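November 2024

**Madder on wool, the question of the water**

I continue with the madder series for the Bekia order. The red on the last skeins was too brown, and I wanted to understand if the fault is in the root, in the mordant or in the water. In April the same recipe gave a clear orange red, and in my notes from that time I find no difference in the weights. I did not write down which water I used. This is my mistake, and from now on the water has its own line on every page.

Tap water in the workshop, tested with the Dristura kit: hardness 222 mg per liter. This is hard water. Rain water from the barrel gave a result below the first mark of the scale, so I write it as "soft" and do not pretend to have a number.

**Material**

- Wool: Negi two-ply, undyed, skeins of 40 g. All 11 skeins are from the same bag.
- Madder: ground root from the Trarnby supplier, 200 g kept for this series. I mixed it well before weighing, because the fine powder goes to the bottom of the sack.
- Mordant: alum, same strength for all skeins. Cream of tartar only where it is noted on the label.

The skeins were washed together with the neutral soap and rinsed until the water had no foam. Then mordanted together in the large steel pot, slowly heated, and left to cool in the bath overnight. I did not dry them between mordant and dye.

**Dyeing**

I made three groups. Group A in tap water, group B in rain water, group C in rain water with a small amount of chalk. The skeins with tartar are in group B. One skein stayed out of the dye as a control, and it hangs on the hook near the scale. Please do not use it.

The root was soaked before in the same water as the bath. I raised the temperature very slowly and stayed under 70 °C. Above this, as we have seen many times, the brown comes out of the root and cannot be removed again. The small burner is difficult to hold at a steady temperature. Group A went a little too high near the end, for some minutes, before I noticed. So group A is not a completely fair comparison, and I should repeat it.

**Results after drying**

Group A: deep red, with brown in it. Even color, no spots.

Group B: orange, lighter than I expected. The skeins with tartar are more yellow than the others and I do not like them for this order.

Group C: the best. A warm red, less brown than A and much stronger than B. One skein has a paler place where the tie was too tight. Next time I tie all of them in a loose figure eight, with cotton string.

It seems that madder wants some calcium, which is also what the older books say, but our tap water brings something more than calcium. I suspect iron. The pipes on our side of the building are old, and the first water in the morning has sometimes a yellow tone when I fill a white bucket. I have only strips for hardness and pH, so the iron is still a guess. A strip for iron should be on the next order from Dristura.

**To do**

- Repeat group A with better control of the heat.
- Let the tap run before taking the water, and keep one jar from the first minute and one from later, to compare.
- Cut samples from all groups and put half of each in the south window, under card, for the light test.
- Write to Bekia that the red will be closer to group C, and send them a piece before I dye the full quantity.
- Find a lid for the rain barrel. There are leaves in it again.

The used baths from B and C are combined in the covered bucket. They still have color, and I would like to try them on the remaining gray fleece. 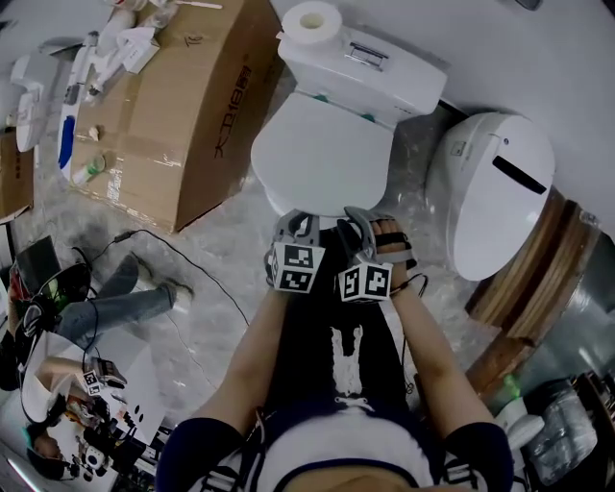 For the gray fleece I will use the same alum strength as for the skeins, and no tartar.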